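How to Compare Two Sets of Gripper Fingers Without Fooling Yourself
17 January 2022
By Harriet Kincaid

If you have a pair of small arms on a bench and a drawer full of printed fingers, sooner or later you will want to know which fingers are worth keeping on. I put this off for most of a year. I would swap a set, try three or four picks, decide I liked the new ones (I always like the new ones) and move on. Then last July a friend asked me for actual numbers and I had none to give her, so I sat down and worked out a routine. It is a plain one, and you can get through it in an afternoon if the coffee holds out.

The two sets I compared are the Tendetti ribbed finger, which is stiff and has a narrow face, and the Gundance pocketed finger, which has some give in it and a wider face. Both bolt onto the same gripper, so you only need to change one thing at a time.

What you need

Two objects, to begin with. One should be flat and floppy, and one should be small and solid. I use paper and a little block. Please don't start with ten objects! I did, and I spent the whole day fetching things off the floor and never finished a single row of my table. Beyond that you want a hex key, a soft pencil, a notebook, and something to wipe the finger pads with between runs.

Setting up

1. Fit the same fingers to both arms. It is tempting to put one set on each arm and race them, and I understand the temptation, but the arms are never quite twins and you will end up comparing shoulders.

2. Home both arms, then bring them in until the grippers are close to each other over the middle of the floor. Move slowly the first time and watch the cables as much as the fingers. A loop that is too short will tug on the wrist right when you are trying to close on something thin.

3. Set your closing force and write it down. My controller, a Skernen, counts force from zero up in its own units, and I use 310 for paper and 2,000 for the block. Yours will have its own scale, so find a value that holds without crumpling and then leave it alone for the rest of the day.

4. Put the object down in the same spot every time. Tile lines are wonderful for this — pick a corner of one tile and stick with it.

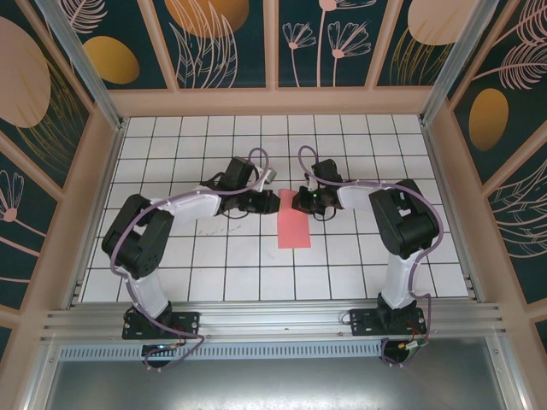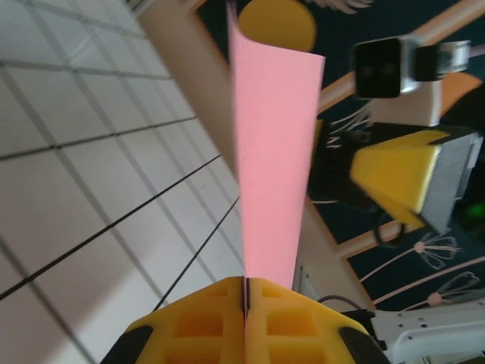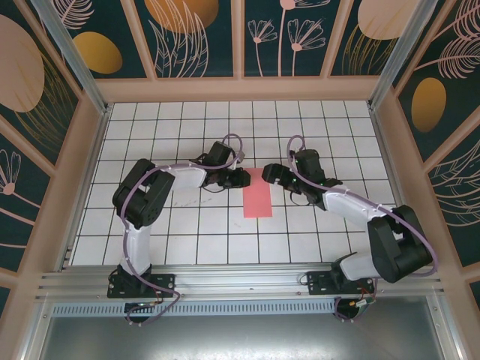
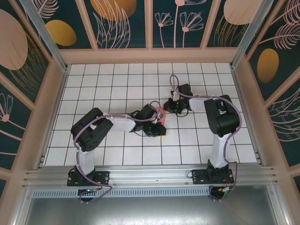 Running the trials

5. Do 15 tries with each object before you change the fingers. Fewer than that and one lucky streak will carry the whole result. A try counts as good if the fingers close, lift, hold while you count slowly to five, and let go cleanly. Anything else is a miss, and yes, that includes the ones where it very nearly worked.

6. For paper, approach low and start closing before you think you should. Stiff fingers like to push the sheet along in front of them, and a softer pair will forgive you a bit more. If the sheet keeps sliding, check the pads for dust before you touch the force setting.

7. For the block, come straight down and square the fingers to its sides. A block picked at an angle may lift perfectly well and then turn in the grip, so mark those with a little "t" in your notebook. I was glad of those marks later on.

8. Look through the wrist camera as well as the fixed one. From the side, a pinch can look perfectly centered when the wrist view shows it hanging on by one corner.

9. Swap the fingers, home everything again, and repeat the lot in the same order.

Reading your notes

Across all my sessions I logged 97 paper tries before I trusted what I was seeing, and the Gundance set came out well ahead on paper. On the block the two were so close that I wouldn't argue with anyone who preferred the Tendetti, and it is certainly quicker to wipe down. Most of my "t" marks came from the narrow face, though, so if your next step after picking is placing something neatly, I would lean toward the wider one.

I have a set of Nikolovski fingers waiting in the drawer and will run them through the same steps once I have printed a fresh pair of spacers. The old ones cracked when I overtightened them, so go gently with that hex key.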